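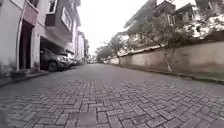
Elīna Kalniņš told us she had sung the whole of the harvest section through twice before supper, and that the type was at last big enough to read without hunting for her other glasses. She also said we had the second verse of the ferry song wrong, and she was quite right, so that will be fixed in the next printing.

Skaltton Large-Print Songbook
Progress report to the Guerra Fund, 2024-08-18

Dear friends at the fund,

It's a pleasure to be writing to you with so much to tell, and I'll try not to go on too long (I said that in February as well, I know). When we last wrote, the songbook was a box of photocopies and a very long argument about which songs to leave out. It is now a real book with a blue cover and a spiral binding that lies flat on a lap or a music stand, and people are using it.

Your grant paid for a first printing of 1000 copies, and we have given out 657 so far. Most went to people singing at home or in the afternoon groups, and a good number went by mail to folks who have moved away but still wanted the old songs. The rest are stored dry and safe in the Mikari building, where they've kindly lent us a cupboard.

The printing itself took longer than we had hoped. The first proofs came back with the chords sitting over the wrong words, which was very funny to everyone except the guitar players, and we lost most of a month putting it right. I'm glad we did. We also changed to a cream paper after several singers told us the bright white was hard on their eyes under a lamp. It cost a little more per copy, and we covered that by dropping the color pages in the middle.
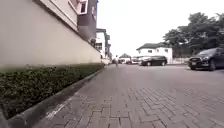

Can people who don't read music use the book? The words and chord letters are printed for every song, and the notes are kept to a separate section at the back, so a singer can go from start to finish without them.

The recordings are the part where we're behind. We promised you a set of slow sing-along tracks to go with the book, and only the first half is done. The piano at Storen needed more work than the tuner expected, and then we had the summer heat, and singers with sore throats. We plan to finish in the fall and would like to ask if the remaining recording money can be carried over until then.

We have spent nothing outside the budget you approved, apart from the paper change I mentioned, and the full accounts are attached with the receipts.

With our warmest thanks, and a copy of the book on its way to you by mail,

The Skaltton Songbook Group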